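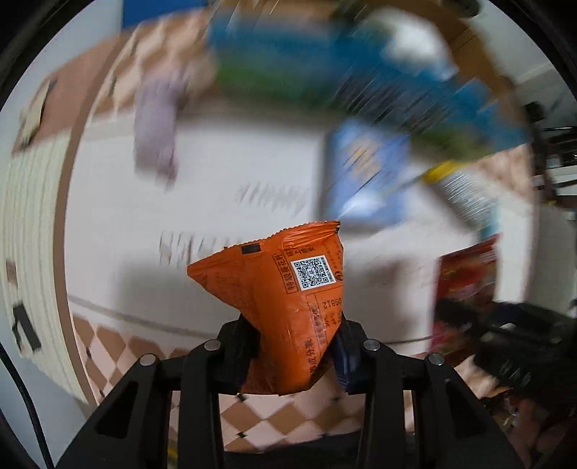

Figure 1. Orange snack bag with a crimped top seal and a QR code on the front.

What Keeps a Peanut Crunchy? A Project on Snack Packaging and Staleness
Food Science project report, submitted 18 November 2025

Why we chose this

Everyone in our group has eaten a stale peanut and hardly anyone has asked why it tastes like that. We started with a simple question - does the bag matter, or is it only the time since opening? - and ended up with far more to read and measure than we had planned for. It was great fun, and our kitchen cupboards will never look the same to us again!

Background

Roasted peanuts go off in two ways. The first is that they take up water from the air and turn soft. The second is that the oil in them reacts with oxygen, and this gives the cardboard or old-paint taste that people call rancid. Roasting drives out most of the water, so a fresh roasted nut is very dry and pulls moisture in as soon as it gets the chance. Light and warmth speed up the oil reaction, and salt on the surface can help draw in damp.

Many snack packs are made of several thin layers stuck together. One layer takes the print, one blocks air and light, and the inner one melts to form the seal. We hadn't known that the seal is often the weak point. A crease running through it can leave a tiny channel, and air creeps in through that long before it gets through the film.

What we did

We bought plain roasted peanuts from one batch at the Bustel shop near college and split them into 8 portions. Two stayed in factory packs, unopened. Two went into packs that we opened and folded over with a clip, two into Fetex screw-top jars, and the last two into open bowls. One of each pair sat on the windowsill and the other in a dark cupboard. We weighed the portions every 3 days on a Sakamoto kitchen scale, and each of us tasted one nut from every opened portion, with the samples shuffled so that the taster didn't know which was which. The factory packs were weighed whole and only opened at the end.

Results

The open bowls gained weight first, and the nuts were noticeably soft by the second weighing. The clipped packs did better than we had guessed, but the one on the windowsill picked up an odd smell towards the end. The jars were excellent! Even the windowsill jar kept its crunch, although the taste had dulled a little. The factory packs didn't change weight at all on our scale, and the nuts inside snapped beautifully.

What surprised us most was how separate the two kinds of staleness were. The cupboard bowl was soft but tasted fine, while the windowsill jar was crisp and slightly bitter. We had always thought of stale as one thing.

Problems

The scale reads to the nearest 2 grams, so small changes were lost. The heating came on halfway through and dried the room out, which must have slowed things down for the bowls. Our tasters also got better at spotting rancid nuts as they went along, so the early scores are probably too kind.

Next steps

In January we want to repeat the whole thing with walnuts, which have a different mix of oils and should turn much faster. We have asked to use the humidity cabinet in the Trarkmont building, so that the heating can't spoil it this time. We would also love to test seals on their own by holding packs under water and squeezing gently to look for bubbles.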